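Wimside opens its clear-table room for the new term

Aug 20, 2024

Hello from all of us at Wimside! I'm Farah Sumampouw, I run the after-school side of things, and I get to write this one myself because our usual press person is away. So please forgive the brackets (there will be brackets).

The news first. Our new homework and making room is open, on the ground floor at the back, through the blue door. It has 60 places for children aged seven to 12, and it runs through term time until six. Families on our list already have first pick of places, and whatever is left goes to anybody living nearby who rings up and asks.

The idea behind it came from Guilan Xue, who joined us in February and was horrified by our tables. I can't blame her. We had pens in mugs, pens in tins, pens in a shoebox marked RULERS, and somewhere under it all a child trying to do fractions. Guilan's suggestion was that each session should start with a clear table and a handful of things on it, put out by the children themselves. Something to write with, something to stick with, something to fiddle with, a drink and a plate for the snack. When you want a different thing, you take one back to the shelf first.

I thought there would be a mutiny. We tried it with one small group before the summer and they took to it straight away! They argue about what goes out (the cube always wins) and then they get on with it. One boy asked whether he could do the same with his bedroom floor, and his mum has been very nice to me ever since.

The tables are by Wijaya, a small joinery two streets from us, and I'm a bit in love with them. They're pale wood with the grain running along the top, and plain enough that a lost pen lid shows up at once. Rohani Sembiring at Wijaya talked us out of the bright red ones I had my heart set on, and she was right, though I did sulk.

Money, as people always ask. We raised 3779 pounds from the spring fair and the sponsored walk, with 311 of you giving, and every penny went on tables, shelves and the new lights. Morex, the stationers on the corner, topped up the glue and markers for the first term. Thank you, all of you!
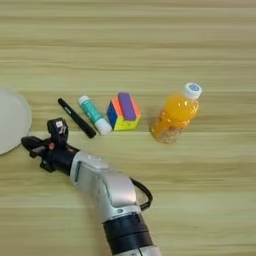
Marker, glue stick, puzzle cube, orange drink and a plate on one of the pale wooden tables.

Abla Sfeir, who looks after snacks, would like me to add that drinks stay screwed shut until the paper has been moved. She has said this to me 100 times and now I've said it to you. Plates go back to the hatch before anyone starts gluing.

We're having an open afternoon before term begins, from two until five, and you're welcome to bring the children and let them have a go at setting a table. Ilham Sinaga will be on the door with the sign-up forms, and there'll be tea.

For places, visits or a chat with Guilan about how the sessions run, ask for me at the Wimside front desk. Press are very welcome at the open afternoon too, just let me know you're coming so I can put enough cups out.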